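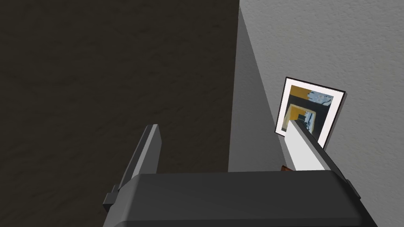 4.2 Enregistrement d'une démonstration par téléopération

La présente section s'applique au poste de commande Clevuler raccordé à un bras Torkance, réel ou simulé. L'opérateur doit avoir achevé l'étalonnage du préhenseur (section 4.1).

1. Dans le menu Session, sélectionner Nouvelle démonstration, puis choisir la vue Poignet.

2. Ouvrir complètement les doigts au moyen de la gâchette. Vérifier que les deux doigts restent visibles à l'écran.

3. Maintenir la pédale de validation enfoncée pendant 800 ms. Le bras suit alors les mouvements de la manette.

4. Appuyer sur Enregistrer et exécuter la tâche à vitesse régulière, sans reprise de la prise en cours de trajectoire.

5. Relâcher la pédale, puis appuyer sur Arrêter. Attribuer à l'essai la mention Valide ou À rejeter.

6. Répéter les étapes 2 à 5 jusqu'à l'obtention de 3 essais valides.

Remarque – En mode simulé, les textures des murs et les objets du décor sont chargés par le module Wovport. Leur modification en cours de session entraîne la clôture de l'enregistrement.

Attention – Ne pas orienter le poignet vers une paroi proche lorsque les doigts sont ouverts. Sur un bras réel, une seconde personne doit se tenir à portée de l'arrêt d'urgence.

Code 79 : perte de liaison avec la manette. Relâcher la pédale, attendre le voyant fixe et reprendre à l'étape 2.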